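Merine Police Department Completes Transition to New Evidence Management System

Audit trail, barcode intake and revised retention schedule now in effect for all property held by the department

MERINE – The Merine Police Department has completed the transfer of its property and evidence records to Trallix, an evidence management system supplied by Brirkura. The system became the department's sole record of custody in September. Paper property cards are no longer issued at intake and will be kept only as archived reference for items booked before the change.

The transition applies to all physical property held by the department, including firearms, narcotics, currency, biological samples, electronic devices and found property. It does not apply to body-worn camera video or in-car video, which remain in their existing storage system under a separate contract.

Intake procedure

Officers booking property now create the record at one of 3 intake terminals. Each item receives a barcode label tied to the case number, the booking officer and the assigned storage location. An item may not be placed in a temporary locker until the label has been printed and scanned. Any item left in a temporary locker for more than 12 hours generates a notice to the shift supervisor.

Currency is counted by two employees and sealed in a tamper-evident bag. Both employees must sign the electronic record under their own credentials. Firearms must be unloaded and cleared before packaging, with the serial number entered at intake and checked a second time by evidence staff.

"The system records every movement of an item, including the ones that used to be written in a margin," said Lt. Boris Janevski, who supervises the property and evidence unit. "If a detective signs out an item for court and does not return it on schedule, the unit receives an alert and so does the detective's supervisor."

Inventory and audit

A full inventory was conducted before the records were transferred. Items whose storage location did not match the written card were set aside and reconciled individually against case files. The reconciliation report has been delivered to the city manager and will be released on request, with victim names and protected case information removed.

Under the revised policy, evidence staff will audit a random selection of 50 items each month. High-risk categories, meaning firearms, narcotics and currency, will also be audited whenever there is a change in evidence unit personnel. The outside audit will be performed by Trajkovski, a records compliance firm retained by the city.

Digital devices

Computers, phones and storage media are booked under a separate category. The booking officer records the make, model and serial number where visible, the power state of the device at the time of seizure, and any passcode provided by the owner. Devices found powered off are to be left off. Examination requires a warrant or written consent, and a copy of either document must be attached to the record before the device can be released to an examiner.

Components removed from a computer during examination are labeled as sub-items of the parent record. A drive or memory module therefore carries its own barcode and its own custody history, and the parent item cannot be returned or disposed of while a sub-item is signed out.

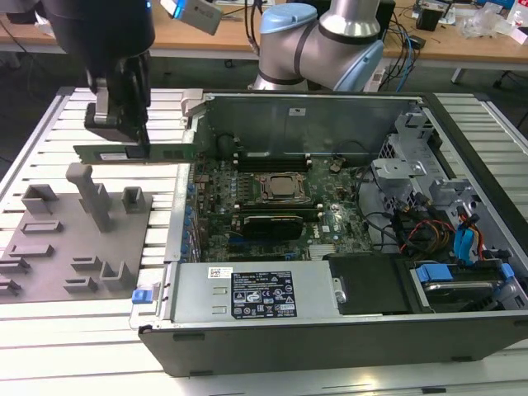
Return of property to owners

Owners of property no longer needed as evidence will be notified by mail at the last known address. Property may be collected by appointment at the evidence counter, between 9 a.m. and 3 p.m. Government-issued photo identification is required. A person collecting on behalf of an owner must also present a notarized letter.

Firearms are released only after a background check is completed, and ammunition is released at a separate appointment. Found property with no identified owner is handled under the city's unclaimed property ordinance.

Mohammed-Awal Sarpong, evidence technician, is the contact for property return appointments. Callers should have the case number or property receipt number available. Receipts issued under the old card system remain valid.

Questions about the policy may be directed to the department's records desk at the Merine Public Safety Building.

###

Comments

rtw_merine
Does an old pink receipt count as a "property receipt number"? Mine has a number in the corner but it's faded.

K. Dolan
They've had my stolen generator since the case closed. Mailed notice must have gone to my old place. Is there a way to update the address without making an appointment first?

eastside25
@K. Dolan call the records desk, they changed mine over the phone. Had to give the case number twice.

Paula
What did the new system cost? I read this through and didn't see a figure.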